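Washing Up by Hand: Water Use in Shared Student Kitchens
Project report, Household Resources module
11 September 2024

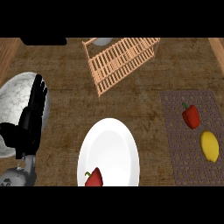

1. Background

Students in the Jerska residence share kitchens with no dishwashers. Water is included in the rent, so residents never see a bill and have little idea how much they use. Our group wanted to know how much water goes into washing dishes by hand, and whether a small change in method would lower it.

We chose dishes over showers or laundry for a practical reason. A kitchen sink is easy to measure, and people don't mind being asked about it.

2. Method

We worked with 14 residents on two floors. In April each of them washed up in their usual way and filled in a card after every session. The card asked for the number of items, the type of items (plates, bowls, pans, cutlery) and the reading on a flow meter fitted to the cold and hot taps. The meters were the Gimach clip-on type, borrowed from the department.

Halfway through the month we gave everyone a plastic basin and asked them to wash in the basin, then rinse under a slow tap. We did not tell them how full the basin should be, and that was a mistake. Some filled it to the top for two cups.

In total we collected 531 cards. We threw out 19 of them where the meter reading was missing or could not be read.

3. Results

Most residents used less water per item with the basin than with a running tap. The difference was largest for big loads after a shared dinner. For one plate and a fork there was hardly any difference, and in a few cases the basin used more.

Pans were the main problem in both halves of the month. Residents who left a pan to soak used less water than those who scrubbed it under the tap. Rice and oats stuck worst. Bowls left overnight with dried cereal took nearly as much water as a pan.

Hot water use dropped too, but we are less sure of this result. The hot tap on the upper floor takes a long time to warm up, and people let it run before they start.

4. Problems

Residents knew they were being measured, so they may have been more careful than normal. The cards were filled in by hand and some were clearly done from memory at the end of the day – the item counts on those are all round numbers. Two floors in one building is also a small sample. The Bugti residence next door has larger sinks and could give different figures.

5. What we would change

We would mark a fill line on each basin and put the cards on a clip beside the sink. We would also record how long the dishes had been standing, which we only thought of after the first week.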